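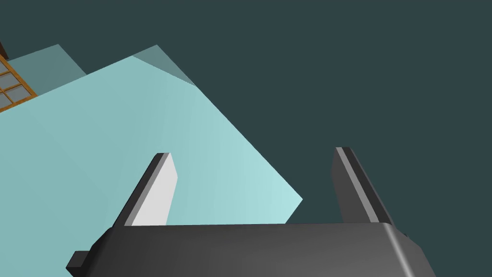 Simulator update: new planner in the kitchen scene

February 12, 2023 – by Trinh Đồng

The Skoneo planner now runs in our simulated kitchen with both arms enabled. Until this release each arm was planned alone and the other was treated as a fixed obstacle.

Đạt Âu rewrote the collision checker so that the two arms share one model of the room.

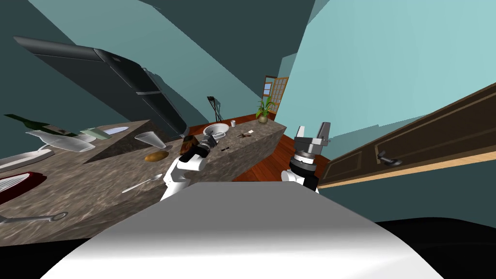
The old checker also loaded every item on the worktop at full detail. The new one uses simple shapes until a gripper comes close, then switches to the full mesh. The test set has 1366 start positions, and 855 of them used to time out. We are rerunning those first.
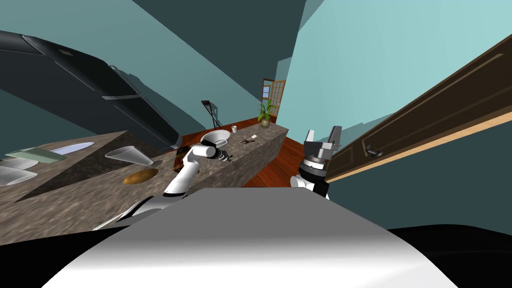 Head view, with the left gripper near the sink.

Wrist views are now logged next to the head view – you can step through them together in Drorkura. Pascual users need to update their config file before the next run.
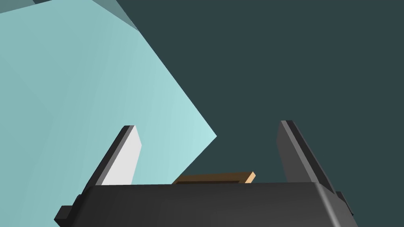 Wrist view: fingers open, plank between them.

Please send bug reports to Đạt with the run number.

© 2023 Clurkano | Contact us | Back to top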